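Two days at the Nellel film weekend

I came home with ink on my cuffs, a bag of programme notes and a tune from a film I'd never heard of going round my head. The Nellel is a single-screen cinema with 104 seats, a steep little balcony and a projection box you reach by a staircase barely wider than my shoulders. Every February it opens its doors for a weekend, shows whatever it likes and lets the public wander into rooms they would normally never see. I've meant to go for years. Now I'm cross with myself for all the ones I missed!

The opening film was Batik, which I knew only from the one still that always gets used, the woman at the window with her sleeves rolled up. It's so much better than that still. There's hardly any plot (two sisters, a dye shop, a debt neither will talk about) and yet I was leaning forward for most of it. The colours do the arguing for them. When the younger sister finally walks into the shop in that furious orange, there was a noise in the room, a sort of happy groan, as if everybody had spotted it at the same moment. I've watched plenty of films alone at home and enjoyed them, but you don't get that noise.

The print had come from a private collection and was a bit battered, with a green scratch that wandered through reel three like a blade of grass. I grew fond of it. 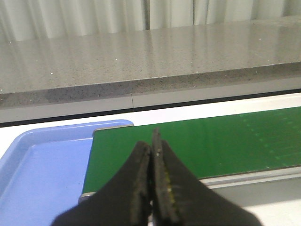

Do you need to book for the tours as well as the films?

Tour places are given out at the box office from ten in the morning, first come, first served, and a film ticket for any showing that day gets you on one. The groups are small because of the projection box stairs, so go early if that's the part you want.

I went early. Our guide was Gifty Agyeman, who has been projecting there since before they had a digital machine and who talks about changeovers the way other people talk about penalty shoot-outs. She had us all watch the top right corner of the screen for the cue dots, then ran the same half minute again so that the slow ones among us (me) could catch them. First dot, start the motor on the second projector. Second dot, switch. After that I saw them in every film all weekend and couldn't stop nudging my neighbour, who was a stranger and very patient about it.

She also let us splice. You trim both ends on the frame line, butt them together, tape across, press down hard and turn it over to do the other side. Mine was crooked. Gifty held it up to the light, said "that'll jump", and put it through anyway, and it did jump, with a clunk you could hear from the stalls. I was delighted.

Downstairs there was a display of old ledgers and posters in the bar. One ledger was open at the house's best ever week, 2,641 admissions, in a beautiful slanting hand with the total underlined twice. The title of the film had been left out! Two men next to me were having a proper argument about what it could have been, one certain it was a musical, the other certain it was a war picture, and they were still at it when I came back for tea.

The afternoon brought the film I'd gone for, Kalogeropoulos. I'd read that it was cold and slow, and I'd prepared myself with a large coffee, and then it was funny. Properly funny, in a dry, sideways manner, with long silences that the audience learned to wait for. A retired sea captain tries to sell his house and keeps putting off the buyers by telling them the truth about it. That's really all that happens. The lead hardly moves his face for the first hour, so that when he does smile, at a dog, it feels like the sun coming out. 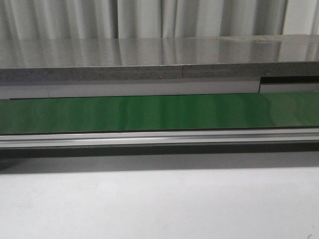

What surprised me most was how well it sounded. The music is only a clarinet and what might be a harmonium, and on the disc I'd borrowed once and given up on it was thin and scratchy. In a real room it has breath in it. You hear the player's fingers on the keys. There's a scene in the empty kitchen where the clarinet stops halfway through a phrase and the fridge hum takes over on nearly the same note, and I'd have paid for the whole weekend to hear that.

My one grumble is the gap between showings. You get 50 minutes, which sounds plenty until you've queued for soup, and I missed the opening of the shorts programme on both days. I gather the first short was the best one. Naturally.

The second day was quieter and rainier and I liked it even more. Cecilia Korletey gave a talk on subtitling, which I nearly skipped and which I've thought about ever since. She put up one line of dialogue and went through the versions she'd tried before settling, getting shorter and shorter, and explained that the line had to be gone before the actor turned her head, or we'd be reading when we ought to be looking. Then she ran the scene with the long version and the short one. Same shot, same actress, and in the first I'd missed the look completely. She took questions for ages and was very kind to a boy who wanted to know why swearing always comes out milder. (Her reply was that it looks much ruder written down than it sounds, and he seemed disappointed.)

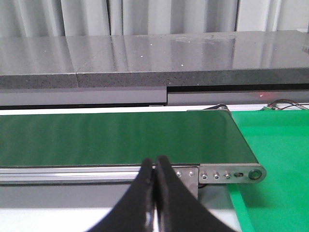

Are the films suitable for children?

Most of the weekend is aimed at adults, but the morning showing on the second day is always a family one, with cheaper tickets and the lights left partly up. The age rating for each film is printed beside its title in the programme.

I went to that family one too, with no child as an excuse. It was a set of silent comedies with live piano, and the under-sevens were the best audience I sat with, shouting advice at a man on a ladder.

The weekend closed with Tesar, a mountain railway drama that I can't pretend to have followed. Somebody betrays somebody at a signal box, and there's a forged letter, and I lost hold of which brother was which the moment they both put hats on. But the snow! Whole minutes of an engine pushing through drifts, black against white, steam rolling back over the carriages. They'd turned the sound up a notch and the balcony rail buzzed under my hands. I don't think it's a great film in the way Kalogeropoulos is, and the ending is a muddle, but I'd see it again tomorrow on that screen and probably wouldn't bother with it on any other.

They're raising money to have the second projector overhauled, and there was a bucket by the door with a target of 1,000 pounds chalked on a board above it. I put in what I'd saved by not buying a third slice of the ginger cake. The cake is very good, by the way, and it had gone by three o'clock both days.

If you're going next time, sit in the balcony for anything with snow in it, and bring a jumper, as the heating goes off during the last showing.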